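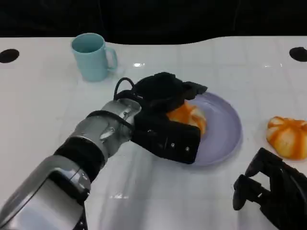 Unit 3: Setting a Small Table

Handout for the July session. Bring this along with your Unit 2 notes, and please put your name on it (I ended up with a whole stack of orphans after the last unit!).

I start everybody on a one-person snack setting because there's no place to hide. A mug, a plate and something to eat, and every choice you make shows. Mine for this unit is a light blue mug, a lavender plate and two orange-and-white buns, on plain white. I love those buns – one has deep grooves like a little pumpkin, and that shape does more work on a table than any centerpiece I've bought.

Color first

Pick one warm thing and let the rest stay cool. Pale blue and lavender are close enough to sit quietly together, and orange jumps right out against both. If you're using the Skoststead color cards, pull 349 and 688 and lay them side by side before you choose your plate. Still stuck? Try card 887, which gets along with nearly anything.

Where things go

Start with the plate. The mug comes next, and leave more space between the two than feels natural (I mean it, most of us crowd them). Turn the handle toward whoever is going to pick it up. On a bare white top you can leave one bun off the plate and it still looks like part of the setting. I wouldn't try that on a patterned cloth.

Watch the shine, too. A glossy top throws back little bright patches from the lights, so walk all the way around before you settle on a spot.

Colors up close

Once the setting is done, get your nose right down to it. Two colors that looked friendly across the room can shout at each other when they're nearly touching, and I'd much rather you found out early. Jot down what changed.

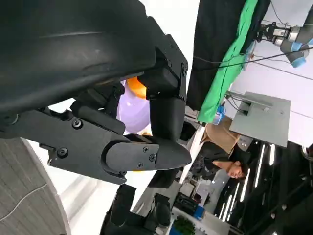
Orange against lavender, close up.

For next time

Read the Bronell booklet through the part on plate rims. Then make two settings at home using the same plate, one with a warm accent and one without, and write half a page on which you'd keep. Cisternas group meets in the Drorkum room, locker code 1476 for the spare linens.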